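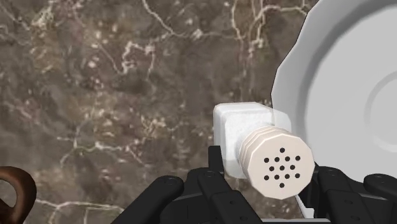

*Salt or pepper shaker held above the marble counter.*

Sunday, late

Playoff hockey again tonight, Skisum at home to Kosodness, game four. I had the radio on from the warmup because the stream kept dropping. Skisum won 3-2 in overtime and the series is level at two each.

First period was bad. Kosodness scored on their second shot, a long one through traffic that the goalie never saw. Skisum took two penalties after that and killed both. The announced crowd was 2,026, which is a full house in that rink, and they were quiet until the second.

Tied it on the power play. The second unit did it, again. I have been saying since March that the second unit should start, and I will write it down here so I can point to it later. Then Kosodness went ahead on a rebound, and it stayed 2-1 until six minutes from the end, when Davidov put one in off the post from a bad angle. It was his first goal in the playoffs. In the regular season he had over 100 shots and not much to show for them.

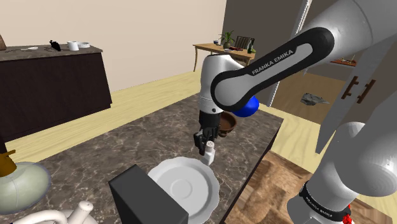
Danko messaged at the end of regulation that they were sitting back too much and would lose it in overtime if they kept dumping the puck in. I wrote back that the defense was tired and had no choice. The answer to that was that tired teams should change lines faster, and I didn't have a reply.

Overtime went nearly nine minutes. Skisum had the better of it. The winner came off a faceoff in the left circle, straight back to the point, low shot, tipped in front. The radio man gave the goal to the wrong player and fixed it a minute later.

Penalty killing is now the best part of this team. The faceoffs are still poor, tonight's last one excepted.

Game five is away. It is 106 miles by the county road and I don't want to drive it on a work night. Ticket office says 802 seats are left for visitors, so there is no rush to decide. If it goes to six I will go to that one at home.

Ate late. Bed after midnight. Need to call about the car tomorrow before work.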